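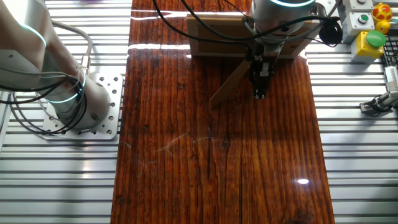
Progress report to the Kalinowski Fund
Hands-on Recovery: massage training placements with amateur sports clubs
Submitted by Edgardo Pascual, program lead, Matwood School of Massage

Reporting period: September through January

Where we stand

When the Fund agreed to pay for this project, I wrote in the application that student massage therapists placed with amateur clubs would "reduce soreness, speed recovery and prevent injury." I would not write that sentence again. Five months in, I think we can defend part of the first claim, very little of the second and none of the third. The placements themselves are going well, and I am asking the Fund to keep supporting them, but I would like us to agree on what they are for.

Students have now delivered 1,813 treatments against a full-year target of 2,332. On paper that puts us well ahead. I would be careful with it. A treatment in our log can be a full session on a table or a short calf rub beside a track, and the two count the same. The target was set by me, before any student had set foot in a clubhouse, and it was probably too low. Please don't read the figure as proof that the program works. It shows that tired athletes will lie down if you offer them a table.

The clubs

We are working with five clubs: two running clubs, a rowing club, a women's soccer team and the Jasatlow masters swimmers. The sixth club named in the application, a cycling team, dropped out in October when it lost its indoor space. I have not replaced it. Two other clubs asked to come in, but both wanted students at races only, with no regular evenings, and that is the part of the work where students learn least. At a race they see a stranger once and never find out what happened next.

The rowers have been the best fit. They train on the same evenings every week, they turn up, and they complain in useful detail. The soccer team has been harder. Players come off the field at 8:30 p.m. and want to go home, so our students spend a fair amount of time waiting in a hallway. We moved that placement to before training in December. Attendance is better, though I am not convinced that a session right before hard running does anyone much good, and I have told the coach so. She disagrees. We are keeping it light and short until the spring, and then we will look at it again.

What the students are learning

We enrolled 40 students. Thirty-four are still on placement. Of the six who left, four withdrew from the school altogether and two asked to go back to the clinic because evening hours clashed with their jobs. I don't see a pattern there, but it is a small group and I may be missing one.

Genowefa Czarnecka supervises all the evening placements and reads every student log. Her midyear notes are blunter than mine. She finds that students have become much quicker at taking a history and much better at saying "I can't treat this, you need to see a doctor." We had eleven referrals of that kind, and she considers all but one of them reasonable. She also finds that students pick up locker-room ideas at an alarming rate. By November several logs talked about "flushing out lactic acid," a thing we specifically teach them massage does not do. She has added an extra session on it and now sends logs back when the phrase appears.

Her other worry is draping and privacy. Clubs are casual places, and in two of them the table was set up where people walked through. Both now use folding screens, paid for out of the equipment line.

What we can and cannot say about results

Athletes fill in a short card before and after treatment, rating soreness from 0 to 10. Scores drop after treatment. Of course they do. People have been lying still, someone has been kind to them, and they are handing the card back to the student who did the work. We have no comparison group and I resisted the suggestion that we invent one halfway through the year.

What we added in November was a second card, filled in the next morning and sent in by phone. The return rate is poor and leans heavily toward swimmers. Among those who do reply, part of the improvement is still there the next day and part has gone. I would call that mildly encouraging and leave it.

On injuries we have nothing. One running club reports fewer missed sessions than last winter and its chairman gives us the credit. Last winter was also icy. I have asked him not to put it on their website.

Money

Spending is in line with the budget except in two places. Travel is over, mainly parking at the rowing club. Software is under — we had set aside money for Grivia, the booking and records system, and after a trial of three weeks we went back to paper cards and a shared spreadsheet. Grivia was built for clinics with fixed rooms and it kept losing appointments when the connection dropped at the pool. I would like to move the unspent amount to supervision, where Genowefa is working more evenings than we pay her for. A revised budget is attached for approval.

Next period

We plan to split the log into full and short treatments, starting now, so the year-end total will mean something. Students will rotate clubs once, in March. The final report will include the next-morning cards whatever they show.

I have also been asked whether we could take on a second cohort in the fall. My answer at the moment is no. One supervisor can't cover more sites, and I would want to see a full year of logs first. If the Fund feels otherwise I am happy to talk it through, but I would need a second supervisor in the budget before I recruited anyone.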